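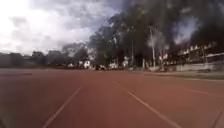
Line following outdoors, lane lines keep getting lost
Ultcombe Robotics Club Board > Student Projects > Rovers

flostel_fan
OK so our team is in week three of the lane keeping project and I need other people's brains. We took the rover (we call it Flostel, long story) out to the running track again and it drives beautifully for the first stretch. Then it starts to drift. The code looks for white paint on a reddish-brown surface, fits two lines, and steers for the middle. Simple! In the hallway with masking tape it never missed once.

Outside it's a different animal. I logged 900 pictures over one run and the line finder came up with nothing in 421 of them. Nearly all of those are from the last part of the run, after it had already wandered over to the side.

I've tried raising the threshold and lowering the threshold. Anyone got this working on a real track?

mudpuppy48
What does the code do when it only finds one line? Ours just threw up its hands and steered straight, and that was the entire bug for us. Took two of us a whole afternoon.

flostel_fan
Um. It steers straight.

mudpuppy48
There you go then :)

wheelnut
I don't think that's the whole story. If you lose both lines you've got nothing to steer by no matter how clever you get with one. My bet is the sky. Auto exposure sees a bunch of bright cloud, pulls everything down, and your paint goes gray. Crop the top half before you do anything else.

flostel_fan
Cropping happens after the picture is taken though, so the exposure is already set by then, right? I can crop all day and the paint is still going to be the same gray. What I could do is tell the camera to meter only on the bottom part – I think ours lets you pick a region, I just never touched it.
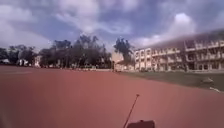
Anyway I went back through the bad stretch last night and I have to eat some crow. On a lot of those there's no lane line to find at all, at least not one I can make out myself, and I know where they're supposed to be. So I've been tuning a threshold for paint that isn't in view. Great use of a week!

My new plan is to keep the last good heading for 48 pictures and then stop if nothing turns up. The Plodport kit has a cheap gyro in it that we never wired in, so that's tonight's job.

wheelnut
Fair enough on the cropping, I had that backwards. I still say lock the exposure. And please don't hold a heading for 48, that's a long way to drive blind. Try ten.

flostel_fan
Depends how fast you go? We crawl. But sure, I'll start at ten and see.

One more thing I'm chewing on. When it does pick up a single line I'd like to know if it's the left or the right one, and right now I'm guessing from the slope. That works fine while the rover points down the lane and falls apart as soon as it's turned a bit. A line leaning right could be either one.
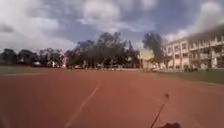
Grinberga_bot
Slope alone won't do it, we went down that road in March. Keep a running guess of where you are across the lane and match each new line to whichever one it should be. A tiny filter is plenty, ours is 700 lines and most of that is comments and old junk. You do need the gyro for it, so wire that first.

mudpuppy48
Or put the camera up higher and tip it down. I know everyone wants to do it in code but a taller mast fixed half our trouble.

Grinberga_bot
And then it wobbles. We had a tall mast. Every bump turned into a steering command.

mudpuppy48
Brace it!

flostel_fan
We're kind of stuck with the mount we have, the judging is on the same build we signed up with. Gyro it is. Grinberga_bot, would you be OK posting the filter part, even with the junk in it?

Grinberga_bot
Sure, give me until after dinner. Ignore anything in the folder called old2.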